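**Tivari Motorsport confirms Bodlow 500 entry and new workshop**

June 3, 2021 — Tivari Motorsport will enter one car in this season's Bodlow 500, the team confirmed today. It will be the team's first start in the 500-mile event and its longest race to date.

The entry will run under the Flemach Tivari name. Flemach, a supplier of brake cooling parts, has backed the team in regional open-wheel racing and has now agreed to be the title partner for the Bodlow program. The car will carry number 10 in the team's usual dark green.

The driver lineup has not been settled. Two drivers will share preseason testing at the Makori oval, and the team will name its choice before entries close in November. Both have raced for Tivari before, though neither has started a race of this length.

"We've been asked about Bodlow every year," the team said in a statement. "Before now we didn't have the spare engine or enough crew to do it properly. We have both now, and Flemach's support covers the tire bill, which was the last big item."

Testing began this spring. The team completed 1,094 laps over the winter and spring sessions, most of them on full fuel loads. The longest single run ended at 363 miles, when a gearbox sensor failed and the crew called the car in. The part has been changed for a later version — the same one used on the team's regional cars — and the next long run will be at Makori.

Tivari has also moved into a larger workshop on the north side of Bodlow. It has two car bays, a separate engine room, and enough floor space to practice pit stops indoors when the weather is bad.

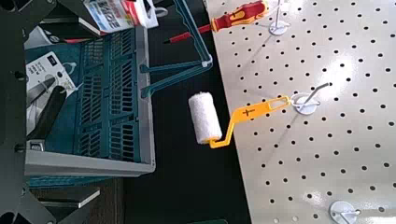
The regional cars will stay at the old building until the current season ends, and the crew will split its time between the two sites. No jobs are affected by the move. The team is hiring a second data engineer and a tire technician, and both positions will be based at the new workshop.

Pit passes for the Makori test will go on sale through the track office. Children under 10 get in free with a paying adult. The garage area will be closed to the public while the cars are being fueled.

**About Tivari Motorsport**

Tivari Motorsport builds and races open-wheel cars from its base in Bodlow. The team competes in regional oval and road course events.

**Media contact:** Tivari Motorsport press office, Bodlow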